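Keltine Community Pantry will open its second location in February, taking over the old Eklund hardware shop on Boten Street - and we could not be happier to have the keys at last!

The new site has room for 1000 grocery hampers a month, a proper cool room and 21 metres of shelving. Doors open at 9 a.m., and neighbours can drop in without a referral.

"People kept telling us the bus ride to the first pantry was too long, so we went looking closer to home," said pantry manager Tuva Nyberg. "I love this building. It even smells a bit like sawdust still."

Stellan Dalen will run the Saturday-style breakfast table, with porridge, fruit and plenty of tea for up to 100 people. 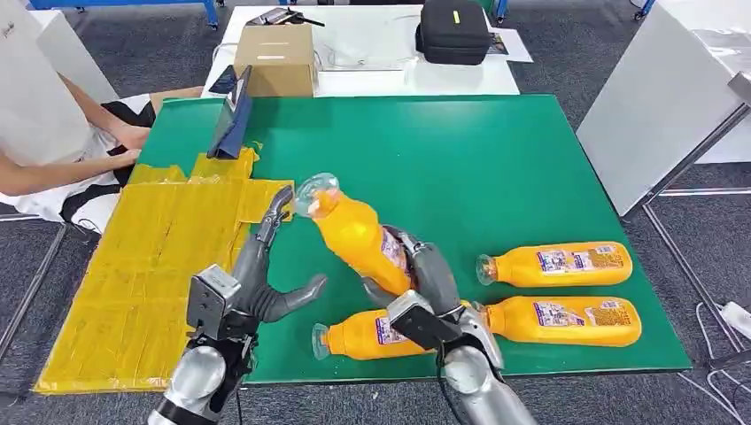 Donations of tinned fish, rice, cooking oil and school snacks are welcome at the Boten Street side door until 3 p.m.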